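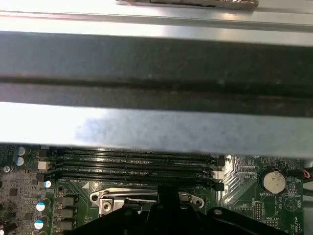
Wrist view over the board: memory slots, retention lever, coin cell.

Handout for week 3: learning when to stop looking

Hello again. These are the notes I promised on Wednesday, tidied up a bit and with the two bits I skipped put back in. Read them before the practical, because I'm going to assume you've met the word "handover" and I won't be stopping to define it again.

Last time we did teaching by demonstration in general. Today it's one method, which we call Hilon, and one result from it. Hilon started as a weekend hack on top of our Kordestani controller and got out of hand. The question behind it is small. A robot doing close work inside a computer has two sorts of camera to go on: one fixed by the workspace, which sees nearly everything badly, and one on the wrist, which sees very little rather well. When should it trust which?

The usual answer is to feed both pictures into one network and let it sort things out. This works better than I'd like, to be fair to it. But when it fails you can't say why, and with processors and sockets that matters. The contacts are tiny, and a push in the wrong direction is expensive (ask me about my budget, or don't).

So Hilon splits the job in 2. There's a far policy, which gets the hand near the right place, and a near policy, which does the fiddly bit. Each is trained on its own share of the demonstrations. Between them sits a little scorer that looks at the wrist picture and asks one thing: do I know where I am? If the score is high, the near policy takes over. If it's low, the far policy keeps going. That change is the handover.

Where do the labels for the scorer come from? Nobody wants to sit and mark pictures by hand. We cheat. We take each demonstration, run the near policy from every point along it without moving the robot, and compare what it wants to do with what the person did next. Where the two agree, that moment gets a "yes". Where they don't, it gets a "no". The scorer then learns to guess the answer from the wrist picture alone. You'll write this loop yourselves in the practical, and it's shorter than you think.

A few of you asked whether this is just confidence under another name. Nearly! The difference is that a network's own confidence tells you how sure it feels, and networks feel sure about all sorts of nonsense. Our score is tied to how well it agreed with a person. It can still be wrong, and we'll get to that.
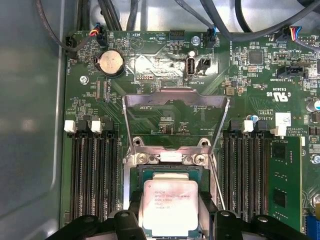

Landmarks are what the scorer lives on, and the best ones are things that don't look like anything else nearby. A socket is a good one. With the fingers reaching in from either side of the processor, the near policy has plenty to line itself up with: the metal retention frame, the two screws near its upper corners, the raised load plate behind. The slots are much worse. There's a bank on each side, black slots with black and white latches, and if you only saw a small patch of one bank you'd struggle to say which it was. I certainly would. That is the sort of view where we want a low score, and it's the first thing I check when somebody tells me their scorer is finished.

Now the result. We collected 300 demonstrations on Greltitz, our bench set-up for computer assembly and repair, and trained three versions on the same data: both cameras mixed together, a handover at a fixed height, and Hilon. The fixed height one is the version everybody forgets to try, so please don't forget to try it. It costs an afternoon and it's embarrassing when it wins.

It didn't win this time, though it beat the mixed version, which says something about how much of the gain comes from splitting the job at all. Hilon finished the task in 67 per cent of trials and came out ahead of both. I wouldn't hang it on the wall yet. What I like more is the way it failed. Most of the bad runs were hovering: the hand stays above the board, the score creeps up and drops back, and time runs out. Annoying to watch, but very little gets bent.

The runs that weren't hovering are the interesting ones. In those the score was high and wrong, mostly over glare. A bright patch on bare metal can look a lot like another bright patch on bare metal, and our demonstrations had been recorded with the lamps in much the same place each time. That's my fault and I've no excuse. The new set moves the lamps between sessions.
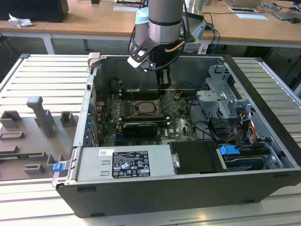 The arm over an open tower, fingers pointing down towards the memory slots.

Things to think about before the practical:

Our labels come from the near policy agreeing with a person. What happens to them if the near policy is poor to begin with? Try it with only a small part of the data and plot the scores along one demonstration.

The handover only goes one way in the version I've described. Once the near policy has control, it keeps it. Sketch a version that can hand back, and say what would stop it flipping to and fro for ever. (I have an answer. I'm not sure it's a good one.)

Some people carry the score through time and average it. I did this for months and have gone off it – it hides exactly the dips I want to see. Feel free to argue.

Practical details: the starter code is in the Brirkico folder with the wrist recordings already cut to length. Work in pairs if you can. Don't train on the test recordings, please, even "just to check it runs", and bring your plots along next time even if they look dreadful.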